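**Week 4 – Setting Out the Small Things**

Welcome back, everybody! Last week we got through plates and linens (and thank you for being so patient with all that folding), so this Thursday we move on to spoons, chopsticks and cups, my own favorite part of the Cluvbridge table course.

Please work in pairs, one side of the table each. Lay your spoons side by side first, handles all pointing the same way, and only then bring in the chopsticks – they do love to fan out, so give them a little room. Bowls and cups can wait until the row looks right to you.

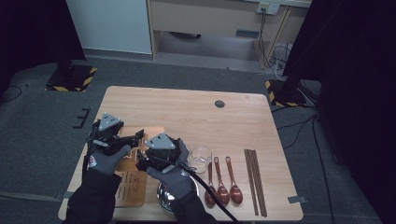 *Fig. 2. Three spoons in a row, with chopsticks to the right and the cup and metal bowl to the left.*

For next time, read page 87 and bring one bowl from home.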